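Hodtonの作業場から 布をたたむ、広げる

8月の作業ページです。今回は大物の上でたたむ話が中心になります。Hodtonの作業場では、Wasticoから届いた衣類や布を、仕分けてからたたみ、袋に入れて棚に上げるまでを一続きの仕事にしています。先月分のページでは袋詰めと棚の並べ方を載せました。今月はその手前、布を広げてからたたみ終わるまでです。写真は少なめで、文のほうが長くなりました。必要なところだけ拾って読んでください。

先月のページについて訂正が一つあります。棚の下段を「タオル類」と書きましたが、下段はシーツとカバー、タオル類は中段です。棚札のほうが正しいので、札に従ってください。

一 広げる場所

たたむ前に、布がきちんと広がる場所を決めておきます。机の天板は硬くて平らで、折り目をつけるにはいちばん楽です。ただ、作業場の机は奥行きが足りず、大きいバスタオルや大人用のシャツだと裾が手前に落ちます。落ちた裾の重みで全体がずれるので、大きいものは面の広いところへ移しています。

やわらかい面の上でたたむときは、机と同じつもりでやるとうまくいきません。押さえたところが沈み、その周りが持ち上がります。机なら手のひらで一度なでれば終わるところを、やわらかい面では端から順に、少しずつ押さえていくことになります。力を入れて引くと下の面まで一緒に動いてしまうので、布だけを軽く持ち上げて置き直すほうが早いです。

下に敷いてあるものがしわになっていると、上の布のしわと見分けがつかなくなります。広げる前に一度、下の面を手で伸ばしてください。毎回でなくてかまいません。午前の始まりと昼休みのあと、それに大物に切り替えるときくらいで足りています。

面の色は何でもかまいませんが、同じ色の布をのせると縁が見えにくくなります。白いタオルを白いシーツの上でたたむと、角をつかんだつもりで下のシーツをつまむことがよくあります。色が近いときは先に四つの角を指で確かめておきます。

二 厚手の布

タオルに近い厚手の布は、薄いシャツより扱いやすいと思われがちですが、折りを重ねるほど山が高くなります。二つ折りまでは素直で、その次から端がそろわなくなります。内側になる面を短めに、外側になる面を長めに取っておくと、重ねたときに縁が合います。

縦の折り線を先に決めるか、横を先に決めるかは人によって違います。この作業場では縦を先にしています。棚の奥行きより幅のほうが余裕がなく、幅を先に決めておけば、あとは棚の前で調整できるからです。縫い目のある側は、折り線と縫い目を重ねないようにします。重なると、そこだけが筋のように硬くなって、上に積んだものが傾きます。

厚手の布で手が止まるのは、たいてい二回目の折りの途中です。片手で山を押さえ、もう片方で縁を運ぶのですが、押さえた側が少しでも浮くと、中で布がたまります。たまったまま折り終えると、外から見ても片側だけが丸くふくらみます。気づいたところで一つ戻し、手を入れて中をならしてから折り直してください。最初からやり直す必要はありません。

青い布、たたみ。上のほうが丸く盛り上がり、下は広がっています。

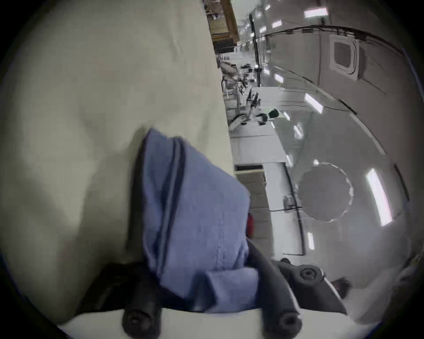

先月のページを読んだ方から、厚手の布は巻いたほうが場所をとらないのではないか、という便りをもらいました。その方の家では、バスタオルを三つ折りにしてから端から巻き、かごに立てて入れているそうです。折り目が一本で済むし、取り出すときに隣が崩れない、とありました。それから、巻くときに端を斜めに折り込んでおくとほどけにくい、最後の端をその中に差し込む、と手順まで書いてくれています。

巻く方法は、こちらでも春に試しました。かごに立てるならそのとおりで、崩れにくさは平積みより上です。ただ、うちの棚は平らに積む前提で仕切りを入れてあり、巻いたものは転がって手前に出てきます。袋に詰めるときも、丸いものどうしの間にすきまができて、平たく折ったものより袋の数が増えました。家庭のかごや引き出しなら巻く、棚と袋なら折る、という分け方で当面はいきます。端を斜めに折り込むやり方は知らなかったので、ひざ掛けのような小さめの布で使わせてもらっています。

厚手の布の折り方は、いまのところ次の順で落ち着いています。

広げて四つの角を確かめる。
縦に一度折る。縫い目と折り線が重なったら指一本分ずらす。
横に一度折り、中に手を入れてならす。
もう一度横に折るか、棚の高さを見てやめる。
輪になった側を手前に向けて置く。

最後の輪の向きは、積んだときに見た目がそろうだけでなく、一枚だけ抜くときに指がかかります。縁の側を手前にすると、間の布までめくれてついてきます。これは慣れた人ほど無意識にやっていることなので、手伝いの人には先に伝えたほうがよいです。

三 薄手のもの、シャツ類

シャツは机でたたむのが基本で、枚数が多い日は面の広いところも使います。薄い編み地は、置いた瞬間の形がそのまま残ります。ふわっと落とすと袖が胴の下に入り、裾がねじれます。肩のあたりを持って、裾から先に着けるように置くと、袖が左右に出ます。

袖が下に入ってしまったら、胴を持ち上げずに袖口だけを探して引き出します。胴ごと持ち上げると、せっかく平らになった裾までまた動きます。袖口が見つからないときは、肩の縫い目から指でたどります。急いで裾を引っぱっても袖は出てきません。

たたみ方は店に出すものと保管するもので変えています。

店に出すものは、Ankrahの棚の幅に合わせます。Ankrahは駅前の古着店で、毎週金曜の夕方に引き取りに来ます。向こうの棚は浅いので、袖を背中側に折り、裾を上げて、正面に襟が見える形にします。胸に柄があるときは、柄が折り線にかからないように裾の上げ方で調整します。値札を付けるのは向こうなので、こちらでは襟のタグを内側に入れないことだけ守ります。タグが隠れていると、店でもう一度開くことになります。

保管するものは襟の向きを気にしません。胴を縦に二つに折り、袖をまとめて重ね、裾から三つに折ります。手順が少なく、多少ゆがんでも棚に収まります。保管中に何度か開くことになるので、ここに手間をかけても残りません。

季節の変わり目は店用と保管用が混ざって届きます。先にたたんでしまうと分け直しになるため、広げる前に必ず箱の札を見ます。札のない箱は店用として扱い、あとで保管に回します。逆にすると、襟の向きをすべて直すことになります。

しわについてもよく聞かれます。編み地の浅いしわは、手のひらで中心から外へなでれば目立たなくなります。斜めに入ったしわは、布の目と違う向きに引っぱられた跡なので、なでても消えません。対角の角を軽く持って、反対の向きに少しだけ戻します。強く引くと今度は脇の縫い目がうねります。深い折りじわは霧吹きか、アイロン待ちの箱へ。たたむ台の上で何とかしようとすると、後ろが詰まります。

青いTシャツ、広げたところ。しわが斜めに何本か走っています。

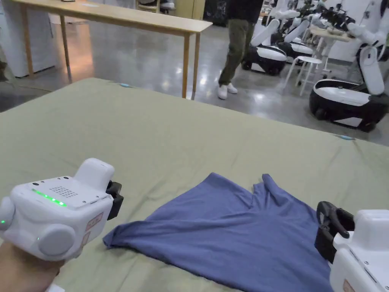

アイロン待ちの箱は、今月から二つに分けました。すぐかけるものと、日を置いてもよいものです。前は一つの箱に入れていたため、下になったシャツがさらに押されて、入れたときよりしわが深くなっていました。すぐかけるほうの箱は浅くして、積める枚数を物理的に減らしてあります。いっぱいになったら、たたむ手を止めてアイロンに回ります。

アイロンをかけたシャツは、熱が抜けるまでたたみません。温かいうちに折ると折り線がはっきり残り、開いたときに胸を横切る線になります。ハンガーに掛けて、次の一枚をかけ終えるころに戻ってきてたたむ、という間合いでやっています。

四 大きい布

シーツ、マットレスカバー、カーテンは二人でやります。一人でもできますが、床につきます。二人のときは、先に声をかけるほうを決めておいてください。両方が同時に折ろうとすると、折りの向きが逆になり、真ん中でねじれます。

平らなシーツは、長いほうの辺を持って向かい合い、まず縦に二つ、もう一度縦に二つ。それから片方が歩いて、相手に角を渡します。渡した人は下の折り目を拾います。ここまでを立ったままやり、残りは台に置いてから折ります。

ゴムの入ったカバーは、角を角の中に入れていきます。片手を袋の手袋のように角に入れ、隣の角をその上からかぶせます。四つの角がそろったら台に置き、ゴムの側を内側に折り込むと四角になります。角がどれも同じに見えて迷うときは、縫い目のタグがある角から始めると順番を覚えやすいです。

厚みのあるカバーは無理に小さくしません。二つに折って、もう一度折って、そこで止めます。小さくすると自分の弾力で開いてきて、棚の上で隣を押します。ひもで縛る方法も試しましたが、縛った跡が残りました。今は幅広の布の帯を一周させているだけです。帯は、いたんで店に出せないシーツを裂いて作っています。

カーテンはフックを外してからたたみます。外したフックは小さな袋に入れ、カーテンと同じ棚に置きます。中に入れてしまうと、次に広げる人が踏みます。ひだのあるものはひだのとおりに寄せ、縦長の束にしてから折ってください。ひだを平らにつぶすと、掛けたときに元に戻るまで何日もかかります。

五 素材の覚え書き

Jallwoodの生地見本帳を棚の端に置いてあります。番号で引けるようになっていて、よく見るのは64番の厚手の綿と、その前後です。見本帳はたたみ方の本ではないので、折りぐせの強さは自分たちで書き込んでいます。鉛筆でお願いします。インクが裏に抜けたページがあります。

書き込みのうち、今月分から写しておきます。

綿の編み地。折りぐせは弱い。積むと横に流れるので、一山を低めにする。
綿のタオル地。折りぐせは中くらい。毛の向きをそろえると山がまっすぐになる。
麻。折りぐせが強い。最初の折り線が最後まで残るため、折る位置を決めてから折る。
化繊の薄手。すべる。台の上では早くたためるが、棚で崩れる。袋に入れてから積む。
ウールの混ざったもの。折る回数を減らす。夏のあいだは袋の口を閉じておく。
裏起毛。起毛の側を内にする。外に出すと、隣の布の糸くずを拾う。

混紡はどちらに寄るかが触ってみないとわからないので、見本帳より手を優先してください。タグに割合が書いてあっても、洗い込んだものは新品と違う動きをします。

六 棚と袋

たたみ終わったものは、種類ごとに山にして棚へ上げます。山の高さは仕切りの上端まで、手のひら一枚分の余裕を残します。詰めれば入りますが、抜くときに上の段に手の甲が当たります。

袋は透明のものに替えました。前の半透明の袋は在庫がなくなるまで保管用に使います。透明の袋は3000枚単位でしか買えなかったため、入口の横に箱が積んであります。通りにくいですが、棚の下が空くまでこのままです。袋の口は折って留めるだけにし、テープは貼りません。開け閉めのたびに袋が裂けるのを避けるためです。

袋の表には札を一枚入れます。書くのは種類、サイズ、店用か保管用か、の3点だけです。以前は日付も書いていましたが、棚を左から右へ使っていけば古い順に並ぶので、やめました。札は文字の側を外に向け、輪の側から入れます。口のほうに入れると、開けたときに落ちます。

7月までに棚へ上げた袋の通し番号は2234で終わっています。今月の分は次の番号から続けてください。途中で店用から保管用に移した袋も、番号は変えません。札の行き先だけを線で消して書き直します。

七 手の運びについて

一日たたんでいると、腕より先に腰と指先にきます。台が低いと前かがみが続くので、面の広い台を使うときは、できるだけ縁に近いところで作業し、布のほうを手前に寄せます。奥の角に手を伸ばしたまま折るより、布を回したほうが早いこともあります。右利きの人は布を左回りに送ると、次の角が手元に来ます。

指先は乾きます。ハンドクリームは作業前に塗ると布に移るため、休憩に入るときに塗ってください。指サックは薄い布をめくるには便利ですが、タオル地では糸を引っかけました。使うなら薄手の日だけにします。

速さは求めていません。急いでたたんだ山は、棚で崩れるか、店で開き直されるかのどちらかになることが多く、合計の手間は増えます。ただ、迷って手が止まるのは疲れるので、折り方に迷ったものは脇の箱に入れて先へ進んでください。箱の中身は金曜の引き取りが済んでから、まとめて見ます。ワンピース、つなぎ、フードの大きい上着あたりがよく入っています。

フードは胴の内側に倒し、その上に袖を重ねます。外に出したままだと山の中でそこだけ高くなります。つなぎは上下を腰で折って、上着とズボンのように扱います。ワンピースは裾が広いものほど先に縦に細くし、それから丈を決めます。飾りのひもは結んでから内側に入れます。

八 質問への返事

タオルの角が合わないとき、どこまで直せばよいかという質問がありました。輪の側がそろっていれば、反対側の縁は少しくらいずれていても積めます。洗って縮んだタオルはもともと四角ではないので、角を合わせようとすると中に布がたまります。輪を合わせて、余りは内側に入れてください。

たたみ板を使わないのか、という質問もありました。子ども服用に一枚あります。サイズがそろっているときは確かに早いのですが、届くものの大きさがばらばらの日は、板に合わせる手間のほうが増えます。使いたい人は見本帳の隣から取って、同じところに戻してください。

破れや染みを見つけたときは、たたまずに丸めて修理の箱に入れます。きれいにたたんであると、次の人が棚に上げてしまいます。染みのある面を外に出して丸めておくと、開けずに済みます。ボタンが取れているだけのものは、ボタンが一緒に届いているかどうかを箱の底で確かめてください。底に落ちていることがよくあります。

来月はカーテンと冬物の入れ替えを載せる予定です。冬物は量があるので、棚の上段を先に空けます。上段にある半透明の袋は、中身を確かめてから中段の右へ移してください。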